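About Us

Reading time: 2 minutes

The Surness Agricultural Machinery Ring was founded in 1961, when the owners of 31 holdings between Surness and Tostley agreed to buy a combine harvester together and share its running costs. The Ring remains a members' co-operative. It owns and maintains machinery for hire to its members, and it assists them in applying for rural grants towards equipment of their own.

Membership is open to any working farm, orchard or market garden in the district. There are at present 73 member holdings, most of them family farms. Each holding has one vote at the annual meeting, whatever its acreage.

Machinery is booked through the office at Prondumbridge. Drills, balers and hedge cutters may be hired by the day, with or without an operator. Combines are allocated by rota, which is drawn up before harvest and sent to all members in writing. Requests to exchange places on the rota must be agreed by both parties and confirmed by the office.

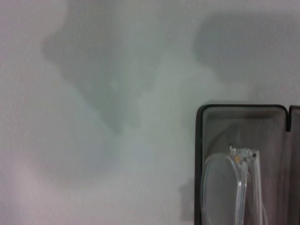

The grants service was set up under our present director, Efthymia Giannakopoulos, and is open to members at no extra charge. Staff will check whether a purchase is eligible, help to obtain the required quotations and read through the application before it is sent. The Ring does not decide awards and cannot speed up payment. Members are reminded that equipment ordered before a grant agreement is signed will not normally be covered.

Servicing is carried out at the Zacharopoulos Yard, on the Tostley road, under the workshop manager, Chrysoula Kokkinos. The yard takes 2 apprentices each September. Members may also bring in their own tractors and trailers for inspection - an appointment is needed during the summer months.

Applications for membership are considered throughout the year. Forms can be collected from the Prondumbridge office or requested by post. Completed forms for the coming season should reach us by 22nd November.

Comments

hillside_dairy: Is the hedge cutter hire open to new members in their first year, or is there a waiting period?

Surness Ring Office: There is no waiting period. Hire is available once the joining fee has been received.

M. at Low Barn: They helped us with the paperwork for a slurry tanker. Slow going but we got there. Ask for the checklist before you ring round for quotes.

oldplough: Phone number for the yard would be useful on this page.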